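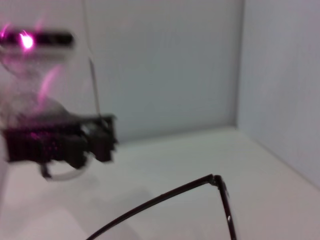 Budgeting a two-arm cell for eyeglass handling: what am I leaving out?

Asked in: Equipment planning

We do final handling of eyeglass frames at a small optical lab and I have to submit a capital request by Friday. The plan is one bench, two arms, white work surface, frames presented one at a time. Throughput target is 181 frames per shift, single shift. The arms are already priced and are not the problem. I need a defensible number for everything else.

Current lines, per arm unless noted:

Gripper body, Kollbridge two-finger: 3,429
Spare finger set: 400
Wrist camera and cable: quote pending
Bench and enclosure panels (shared): quote pending
Integration, Sketier: 8 days, day rate under negotiation

Specific questions. Is one spare finger set per arm enough for the first year? And should both arms carry the same end effector, or is it worth paying for two types?

2 answers

Answer 1 (accepted)

Two types, in my opinion. We run folded and unfolded frames and ended up with a flat plate on the left arm and stubby fingers on the right. Thin temples on a flat surface are hard to get under with fingers alone. The plate gives you something to work against. Price it as a custom part and get the drawing released before you order, or the revision charge will land on your budget.

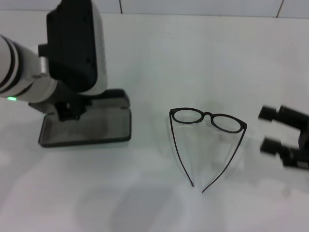

Plate on the left arm, fingers coming in from the right, glasses open on the table.

On spares: one set per arm is thin. Budget two for the finger side and one spare plate. Finger tips are a wear item and the lead time matters more than the price.

Lines missing from your list:

Cable management at the wrist. Loops that hang below the gripper will eventually catch on something. Buy proper clips and a sleeve, and allow half a day per arm to route them.
Lighting. Dark frames on a white surface are easy to find. Clear acetate frames on the same surface are a different job. If you have any in your mix, quote a second background or a backlight now.
Scrap frames for setup. Ask the lab to set aside rejects in October or whenever you expect delivery. We used nearly 400 before the grasp settings were stable, counting repeats.
Recalibration after any finger change. Put the hours in the operating budget, not the capital request.

Eight integration days for two arms with a shared work area is tight. Get Sketier to state in writing whether collision zones are included. Ours were a separate line.

Answer 2

Have you looked at leasing? Flisavbridge does it, Tilahun too I think. Don't know about eyeglasses, we do bottle caps. Whatever you do, check if the gripper price includes the mounting flange. Ours didn't and we lost a week.

Comment from asker: Flange is not included, I checked the quote. Added it, plus second finger sets and the plate. Leasing is out for this request, it comes from a different budget. Still waiting on the answer about collision zones.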